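6. Household tidying tasks

6.1 Scope

Section 6 covers the set-up and grading of tidying tasks with the Plonar two-gripper kit. It applies to demonstrations made by a person holding the grippers and to the playback trials run later on the Grustar arm pair. Kitchen tasks are in Section 7. Shop-floor kitting is in Section 8.

Read 6.2 before planning any trial in an occupied home. It states what the current release can be expected to do.

6.2 Current limits

The arm pair can clear rigid items from a table at a useful rate. Soft items are still a weak point. In our December playback series, 245 pick attempts were logged on plush toys, towels and small garments. Single toys lying apart from each other were lifted reliably. Toys touching one another were not: the usual faults were a double pick, a slipped pick, and a pick that dragged a neighboring item off the table.

A person clears the same table in far less time and does not need the items spread out first. Do not present this release to a household as a replacement for someone tidying up. It is suitable for supervised trials only.

The following are outside the scope of this release:

– folding
– closing or carrying a filled box
– sorting by owner or by room
– any item with a live animal or a child within reach

6.3 Before you start

1. Choose a table that can be reached from both long sides. Leave the cloth on if the household normally uses one. A patterned cloth makes detection harder, and results from bare tables do not carry over to it.

2. Place one open box on the table, with its flaps folded out or removed. The rim must be lower than the wrist joint at full reach.

3. Leave ordinary household items where they are, unless they are breakable or contain liquid. Cups must be empty.

4. Check the finger pads on both grippers. Replace any pad that is torn or has lifted at a corner. Lint on the pads reduces grip on long pile more than on smooth fabric. Clean with a dry brush.

5. Set the closing force to 3 on the Parton controller. Higher settings mark foam-filled toys and do not improve the hold on loose fabric.

CAUTION: Keep fingers clear of the link bars and pivots when the grippers are closing. The hand grips are the only safe holding points.

6.4 Recording a soft-item demonstration

1. Start the session and wait for the steady tone from both grippers. If only one tone is heard, stop and repeat the pairing procedure in 3.4.

2. Open both grippers fully once, close them fully once, then open them again. The software uses this movement to set zero.

3. Approach the item from above. Bring the pads down on either side of the thickest part. For towels and long-pile plush, take enough material that the pile rises between the pads. A pinch of surface fibers will pass the force check and then slip.

4. Use the second gripper to steady or separate the next item in the group while the first one is holding. Keep the two fingers apart. Contact between grippers is logged as a collision and the take is rejected.
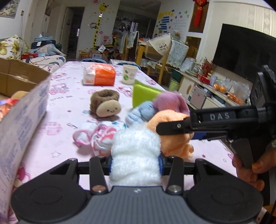

5. Lift straight up until the item clears the cloth, pause for one second, then move over the box. Release with the pads inside the rim.

6. Repeat until the group has been cleared or 22 items have been recorded, whichever comes first. Longer takes are cut by the software at upload.

Note: If an item falls outside the box, leave it and carry on. Recover it as a separate pick at the end. Recoveries are under-represented in the Illés task library and are worth keeping.

6.5 Grading a playback trial

Grade each pick as Clean, Assisted or Failed. A pick is Clean only if a single item leaves the table and comes to rest in the box with no help. Any touch by the supervisor makes it Assisted, including straightening the cloth.

Record time from first movement to last release. Do not subtract pauses. Almost half of the elapsed time in the December series was spent standing still between picks, and leaving that out gives a false idea of readiness.

Three trials per layout are required before a score is reported.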